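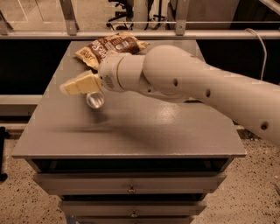
I've been going back and forth for weeks on what to do with the top of my craft room cabinet and I'd love some opinions from people who have lived with one for a while. It's the gray metal kind with drawers underneath, bought secondhand when an office on Drusterden Street closed down, and the drawers are wonderful, I wouldn't trade them for anything. The top is where it all goes wrong. I painted it gray to match and it looks lovely for one evening, and then it turns into the place where every little thing in the house lands. Look toward the back and there's the snack bag, all crumpled up, and a little clear thing that has been in my way too. I have a perfectly good trash can! So my question is really two questions - do you keep a surface like this completely bare, or do you give in and put a tray on it? And does gray paint show everything, or is it my overhead light?

Posted 18/04/2019 by mossyporch

Reply from tinker_dell
Oh, I feel this one. We have a metal cabinet by the back door and I fought it for years. What finally helped was a tray, just one, with a lip on it, and the rule in our house is that when the tray is full somebody has to empty it before supper. I say somebody. It's me. But at least it's one tray's worth and I can carry the whole business to the kitchen counter and sort it there. Mine came from Bavstead and it was cheap enough that I didn't cry when my son used it as a sled.

On the light, yes, you do have a bright patch toward the right there. Satin paint will do that. I kind of like it, to be truthful, it makes a room feel clean even when it isn't.

Reply from Harriet69
I'm going to disagree with the tray, sorry dell! A tray is an invitation. I had one on my sideboard and all it did was give the clutter a nice address. Bare surface, every night, everything off and a wipe down. It takes me less time than brushing my teeth. The snack bag goes in the trash, the clear thing goes in a drawer, done. You've got a whole cabinet of drawers right under it, mossyporch, use them!

Reply from mossyporch
Harriet, you're right about the drawers, except that they're full. Yarn in the upper ones, then patterns, then a bottom drawer I haven't opened since June. I know how that sounds. I'm a little afraid of it.

Reply from Guangming Fang
Hello all, I don't post much but I refinished a lot of office furniture with my uncle before I retired, so maybe I can help on the paint. If what you used is a satin, you can knock the shine down by scuffing it very lightly with a fine pad and putting a clear matte coat on top. Do a small corner first and give it a couple of days. Metal is slow to take a coat if the room is chilly. We used a product called Trakometti for years and I was always pleased with it, but any matte clear made for metal will do, and please open a window.

I would not go to a lot of trouble, though. It looks like a good even gray to me and I've seen far worse come out of a shop. A shade on the overhead light might be all it wants.

Reply from Harriet69
Seconding the shade. Also a small lamp at one end, if there's an outlet close by. I hardly use my ceiling light after dark anymore.

Reply from pegboardpaul
Am I the only one who wants to know what the snacks were? I can make out what looks like SALT down by the corner and now I'm hungry.

More seriously, I'm on the tray side, with a condition. Make it small. I've got one that's 6 by 9 and it holds my keys, a pencil and one thing I'm supposed to mail, and there just isn't room for an empty chip bag. Harriet's way is fine if you're Harriet. I've tried the every-night wipe down and I last until the first evening I'm tired.

Reply from tinker_dell
Paul, you should see mine, it's the size of a card table. Maybe that's my whole trouble.

Reply from mossyporch
You're all so kind. I went in after lunch and opened the bottom drawer. Two heating pad covers, a bag of buttons, and the manual for my old Xiao sewing machine, which I gave to my niece ages ago - so there was plenty of room once I quit being silly about it. I'm going to try Harriet's bare top for a couple of weeks and if I fail I'll get Paul's small tray. Guangming, thank you for the paint advice, I've written it down and I'll try the lampshade first. Does anyone know if you can get a plain drum shade without buying the whole fixture?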